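Clillden Desk Set – data card, student release

Read this before you train anything on it. The short version is that the set is fine for a class project and shaky for anything bigger, and a few of us in the club think the first write-up oversold it. This card replaces that write-up. Last revised 2023-03-26.

What it is

Clips of people picking up and moving small things on desks, recorded by members of the Clillden robotics club with hand-held grippers. No robot arm was used for any of the recording. The club started in October with the idea of training one policy for the Mowat arm and entering it in the Lusetti challenge, tabletop division. The data outlived that plan.

Contents

Clips recorded: 3,686
Clips dropped at review: 696
Held-out test clips: 449
Desks: 11

The test clips come out of what was left after review. They were chosen by clip and not by desk, so every desk in the test split is also in the training split. If you report a test score, say so next to it. A model can do well here by memorizing furniture, and we have no evidence that ours did anything else.

Tasks

move_mouse: take hold of a computer mouse and set it down somewhere else on the desk
upright_book: straighten a leaning book
clear_paper: slide a sheet or card to one side
free: whatever the person holding the gripper felt like doing

"free" was supposed to be a small bucket. It grew because people got bored. We can't tell you what a model is meant to learn from it, and the training script skips it by default. Turn it on with --use-free if you want to find out.

Labels

One label per clip, typed by the person who recorded it. Success is yes or no. There was no second labeler, so we can't give an agreement number, and the old write-up should not have called the labels "verified." Several members counted a mouse that landed on its side as a success and several did not. We have not gone back to fix this.

Known problems

Gripper width drifts over a long session. Recalibrate with cindari_width.py if you need it in real units – the raw values are only good for open versus closed.

The lens is very wide and the clips are stored without correction. Cindari, our loader, can flatten them, but it throws away the edges, and on crowded desks the edges are where most of the clutter is.

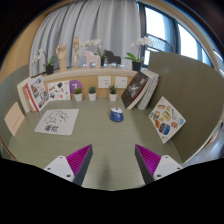 Clutter was never controlled. People were told to leave their desks the way they normally keep them, which sounded like a good idea for variety. In practice each desk stayed nearly the same across all its clips, so what you get is a handful of messy backgrounds repeated many times. Lighting has the same problem, and window light makes the exposure jump in some clips.

Does it work?

We don't know. The policy we trained moved the mouse in our own demo, on a desk from the training split, with one of us choosing the starting position. I wouldn't call that a result. The challenge entry was withdrawn before the qualifying round.

If you try it on a desk that isn't in the set, please open an issue with the outcome, bad ones included. Pull requests that only change the demo video will be closed.

Use

Free for coursework and club projects. Keep this card with the files.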